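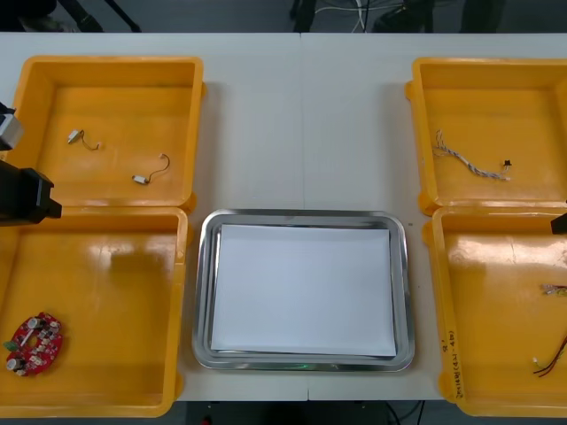 Tondbridge Community Garden
Minutes of the October Meeting

Welcome and last month's minutes

The chair opened the meeting at 7:15 p.m. and thanked everyone for coming out on such a wet and windy evening, with a special word for the two new plot holders who had walked all the way from the far side of the mill. The minutes from September were read and approved, with one correction: the bean supper raised $238, and the earlier figure had left out the pie money.

The rain barrels

We had a long and good-natured talk about water. The summer was hard on everybody's tomatoes, and the hand pump by the Sayce Lane gate gave trouble more than once. It was proposed that we buy a 1000-gallon tank and set it behind the tool shed, where it would catch the runoff from both roofs. Several members worried (quite reasonably!) about the ground there being soft, and one remembered the old compost bay slowly leaning over in that very spot. It was agreed to ask for a price on a gravel base before going any further, and to bring it back next month.

Waiting list

There are now 17 households waiting for a plot, and we were all sorry not to have better news for them. After some back and forth it was agreed that anyone with a full plot who would like less digging may give up half, and pay half the fee. Four members said on the spot that they would be glad to.

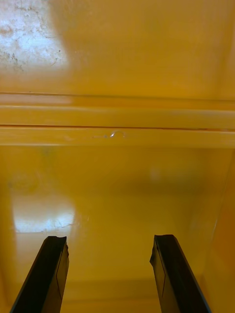
Mustard-yellow interior, with two dark prongs.

Seed swap

The swap will be held in the hall again, doors open at 2 p.m. Please label your envelopes with the variety and the year, and do write clearly, as last time we had a lovely big envelope marked only "squash, the good one." Coffee and cider will be provided, and baked goods are always welcome.

Any other business

The lock on the lower gate is sticking and wants oil. Whoever borrowed the long-handled loppers is kindly asked to bring them home. A vote on spring mulch was put off, the hour being late.

The meeting closed at 8:50 p.m., and those who could stay helped stack the chairs.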